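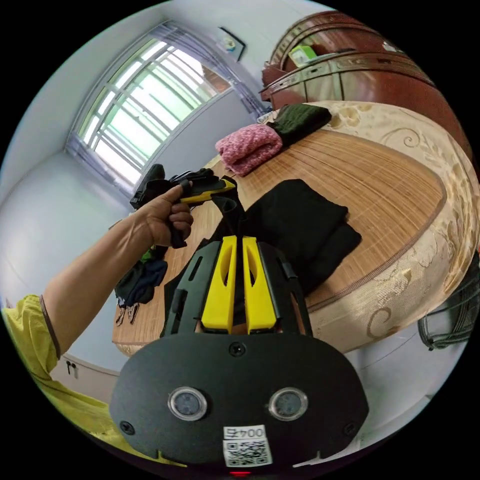 By February she had folded the same black shirt so many times that she no longer believed it was a shirt. It was a shape that had to become a smaller shape. Mornarel paid by the accepted fold, and the word accepted did a lot of work in that sentence.

The instructions came over the phone each morning. Slow hands. Both grippers in view of each other. Pinch, lift, lay down, let go. If a sleeve slipped, start over, because the machine would learn the slip too. She had asked once what was wrong with learning the slip. Her own mother had taught her to fold, and most of that had been watching her mother drop things and swear. The voice said it would pass the question along to Staltier.

She knew what that meant. Staltier was the company above Mornarel, and Teltus was above Staltier, and questions went up there the way steam goes up.

The target was 2891 folds. She was at 466, and that was after they threw out 30 for what the report called hesitation. She had read the report twice. Of course she had hesitated. The collar was inside out.

"It's only copying your hands," the voice said.

"Then it should copy them when they don't know what to do."

There was a silence with typing in it.

She went back to the bed and pushed the yellow fingers under the hem. The trick was to squeeze later than felt right. She had found that out by herself, and it was written down nowhere, and she had a mean little urge to keep it that way. But it was in every fold she made. Anything she knew, the grippers knew a moment later.

In the afternoon she tried one badly on purpose, with a corner tucked under and a sleeve left crooked, and sent it in. It came back accepted.
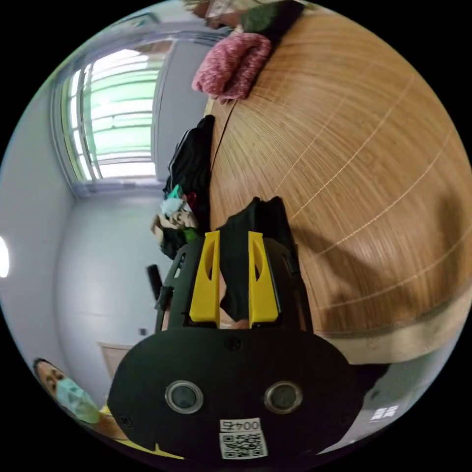 Evening

The voice called again after supper. Good news, it said. Teltus was pleased and wanted 200 more, same garment, same bed.

"Did anyone look at the crooked one?"

"Which crooked one?"

She let that go by. Somewhere a machine would be tucking one corner under and leaving one sleeve wrong, very carefully, with slow hands. She picked up the shirt, shook it out, and laid it flat on the mat.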